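4.3 Where the plates go wrong

We now turn to the part of the clearing task that took up most of our spring and nearly all of our patience. Cups, as reported in 4.2, were largely a solved matter by March. Plates were not. A cup offers a gripper a wall of decent height and forgives a poor approach. A plate lying flat offers a rim, and the rim is close enough to the table that the jaw has very little room to be wrong in.

The policy used here, which we call Skarora, was trained on 182 teleoperated demonstrations of moving plates from the table to the rack. A further 20 were set aside and never shown to it. All demonstrations were recorded with the cups already in place, as we wanted the plates to be the only thing left to argue about. The baseline, Okham, has the same network and the same data but predicts the whole approach from a single observation, with no correction once the arm is on its way down.

Okham's failures were of one kind. The arm would descend with great confidence to a point just inside the rim, press on the plate, and then close on nothing. It would then carry the nothing to the rack and release it there with some care. Measured by how smooth the motion was, these were among our best trials.

Skarora splits the approach in two. In the first stage the arm moves to a point over the nearest rim with the jaws pointing down. In the second it lowers until the tip meets the plate, and only then decides how to tilt and close. Contact is treated as information and not as a mistake, a view that took us longer to reach than it should have. Figure 6 shows the arm with its tip at the rim.

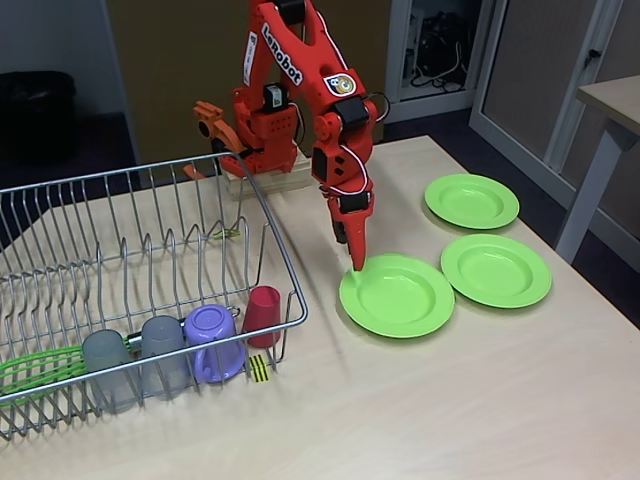
Figure 6. Jaw tip touching the rim of the nearest plate. The second plate slightly overlaps its edge; the third lies farther back.

Eulalia Henríquez objected, on reading a draft of this section, that a policy which has to touch the plate before it knows where the plate is has not learned to see plates at all, and that we had built a very expensive walking stick. We think this is fair. We would add only that the walking stick picks up plates, and that Okham, which relies entirely on its eyes, does not do so often enough to be let near a kitchen.

Her objection did lead to a useful test. We blanked the camera input at the moment of contact and let the second stage run on joint readings alone. Of the 142 trials run this way, all but 11 ended with the plate held clear of the table. The second stage, then, hardly looks. The first stage looks a good deal, and when we blanked its input instead the arm went nowhere of interest.

Overlapping plates remain awkward. When two rims lie together the tip can settle on either, and the policy has no firm opinion on which it has found. Sometimes it lifts one plate and drags the other a short way before letting it go - a result our scoring counts as a success, though anyone who owned the plates might not. We kept the scoring rule as it was, having fixed it before the trials began, and we return to the matter in Section 5.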